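Rusik presenta el Nerumero GMT, con 24 husos y muchas promesas

7 de febrero de 2018

La marca Rusik ha anunciado un nuevo reloj de viaje, el Nerumero GMT, una edición limitada a 144 piezas que llegará a las tiendas en mayo. El comunicado habla de «reinventar la segunda zona horaria». Conviene leerlo despacio.
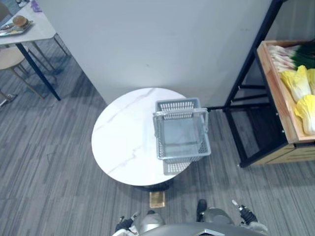
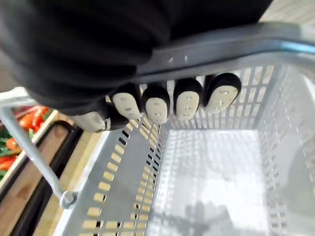
Qué ofrece

La esfera lleva un anillo con 24 ciudades y una aguja adicional que se ajusta desde la corona. Hasta ahí, lo mismo que llevan haciendo decenas de fabricantes desde hace medio siglo. La caja es de acero, con estanqueidad de 10 atmósferas, y se vende con 2 correas, una de piel y otra de caucho.

El movimiento es automático y, según Rusik, «de desarrollo propio». La ficha técnica matiza bastante la frase: la base la suministra el taller Stunmont y la marca se ocupa del módulo GMT y del acabado. No tiene nada de malo, es práctica corriente en este segmento, pero entonces habría que llamarlo de otra manera.

Las dudas

El comunicado no da la reserva de marcha ni aclara si la aguja local salta hora a hora o si la que se mueve es la de 24 horas. Para quien viaja de verdad, es la primera pregunta. Tampoco hay precio oficial. La distribuidora Ojeda, que llevará el reloj en España, se limita a decir que será «competitivo», adjetivo que en relojería sirve para casi cualquier cifra.

Queda el asunto de la tirada. El número 144 aparece grabado en el fondo de la caja, pero la misma nota adelanta «futuras versiones con otros colores de esfera». Los compradores de la primera serie harían bien en preguntar cuántas y cuándo antes de dejar una señal.

Ojeda admite reservas desde hoy.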